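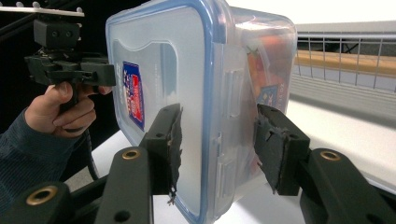 How often should you water a green wall on a balcony?
Every second day in the warm months, and once a week when it's cold, checking the top row with a finger first. The top row dries out first and the bottom row drowns, so water from above and go easy.

Living walls look effortless in the architects' drawings, where it is always four in the afternoon and nothing has aphids. Ours is four shelves of pots bolted to a brick wall in Jara, and it has opinions.

Fix the frame before you buy a single plant. Wet potting mix weighs far more than the bag at the shop suggests, and a shelf that holds paperbacks will not hold ferns. Use masonry anchors, leave a gap behind for air, and if you rent, ask. Gumaro Barrera didn't, and now owns nine very tidy holes that belong to his landlord.

Put the thirsty plants at the bottom. Herbs that like it dry, thyme and oregano mostly, go up top with the wind and the glare. Mint goes in its own pot or it goes everywhere.

Drip trays: yes, under every shelf. The neighbours below may be fond of greenery in general and still not want it arriving on their washing.

Brown leaves in July are usually just winter. Trim them, move the sulkers to the sheltered end and stop feeding until spring. If a whole row goes at once, look for a blocked drain hole. A skewer clears it.

A north-facing wall gets the full sun here, which is lovely for about five weeks of the year and an oven for the rest. Shadecloth on a curtain wire does the job and costs less than replacing the ferns, a sum I have now worked out twice.

Mitra Yazdani wrote in to ask about plastic ivy. It needs dusting.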